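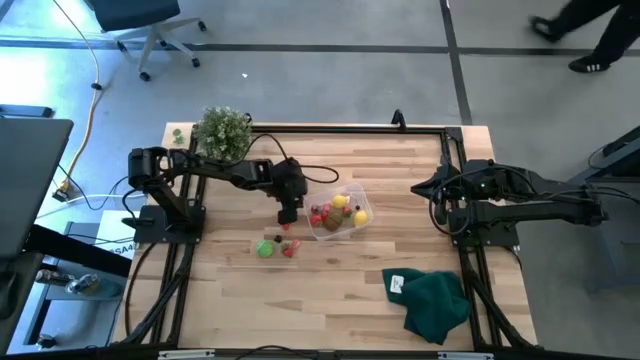
Filed under: Home & Play

Search this blog
Go

7 min read

I have become a person with opinions about pretend fruit. I didn't plan it. It started with a shoebox of odds and ends for my niece, and then a second shoebox, and now I'm the one people message when they want to know which toy lemons are worth having (the heavy ones, always the heavy ones) and whether it's all right to put felt strawberries in the wash. It isn't, by the way. I did it once and they came out like little red raisins.

So today is toy fruit day, because I've been putting off this post since before Christmas and Tahira Bugti has asked me about it twice in the comments.

First thing: a clear box. I know, I know, baskets are prettier. I had a lovely basket. But a child can't see what's at the bottom of a basket so the whole lot gets tipped out on the floor every single time, and you're on your hands and knees looking for blackberries under the sofa. With a clear rectangular plastic box the lemons and the kiwi and the strawberries are just there to be looked at, and they can reach in and pick the one they're after. Low sides if you can get them. I tried one with a clip-on lid and the lid has never been seen since.

Then the fruit itself. My favourite of the lot is the kiwi, and I will hear nothing against it! It's brown and fuzzy and children can't leave it alone. Most pretend fruit is smooth and shiny and a bit samey in the hand, so anything with a proper texture gets picked up first. Lemons come next for me, they're cheerful and you can spot them from the other side of the room. A nice round green apple is good too, although ours rolls, and a table without a lip on it is no friend to an apple.

Strawberries you can never have too many of. They get "eaten" more than anything else, they go in every cake and every soup, and they wander. I like to leave a couple out on the wood next to the box so there's something to begin with. A full box and a bare table is a bit daunting when you're three. An apple, a pair of strawberries and a blackberry out on the side, and they're off, putting them in and taking them out again and telling you the price.

The berries are where I'd say be careful. The dark little ones are lovely but they are SMALL, and if you've got a baby crawling about or anybody who still puts things in their mouth, leave them out of it altogether. Mine live in a jar on the top shelf and only come down when it's big cousins at the table. Same goes for any loose bits that come away from a bunch or a cut slice. Have a good tug at everything when you first get it home.

A few people asked what it costs to get going. I've got most of mine second-hand. There's a stall at the Gromlow market that always has a crate of it, and I came away with 43 pieces last time, which was far too many, and half of it was aubergines. I don't know who needs that many aubergines. If you're buying new, Cletovano do a mixed bag that's decent for the money, but the grapes are tiny and a bit sad looking.

Now, the cloth. This is the bit I really want to tell you because it's made more difference than any of the fancy stuff. Put a towel on the table. Any old towel, dark green is good if you have one, it hides everything. It's a picnic blanket, it's a field, it's a shop counter, it's for "washing" the fruit, it's a bed for a lemon who is poorly (we had a whole afternoon of that). I used to fold it up nicely in a square before we started and I've given that up completely. Scrunched in a heap in the corner of the table is how it ends up within a minute anyway, and then it makes a good hill to hide a strawberry behind.

I also like a bit of greenery at the far end. A small artificial plant in a pot will do, something with plenty of leaves so it can be the orchard or the jungle. Regula Trummer from my old street gave me the idea. She kept hers on the windowsill and the children "picked" from it, and I thought that was so sweet that I pinched it straight away.

As for the table, ours is wood, a light one with those butcher-block strips, and I wouldn't swap it. Everything shows up against it. A red strawberry on pale wood, what could be nicer? I had a patterned oilcloth on for years and the poor children could hardly find a thing among the printed cherries.

Cleaning: plastic pieces go in a bowl of warm soapy water with a drop of washing-up liquid, then out on a tea towel. Don't soak the fuzzy ones. I wipe the kiwi with a barely damp flannel and it's been fine. If one has a hole in the bottom, squeeze it out well, they hold water for days and then they smell. Ask me how I know.

The sorting game I promised Lena Jabłońska: call out a colour and they put everything of that colour in the box. Reds first, then yellows. Once that's too easy, call out things like "something bumpy" or "something for a pie". My niece put the kiwi in for pie and wouldn't be moved on it, so we have kiwi pie in this house now.

Next up I'm going to have a go at making a little set of felt pears, if I can find the right green. Let me know if you want the pattern when it's done. I'm hoping for February but don't hold me to it.

Recent posts
Felt peas in a pod, second attempt
What to do with 170 odd buttons
Our Flondetdale weekend in the rain
The Nowakowski shelf: still wonky, still loved
Rainy day shop with paper money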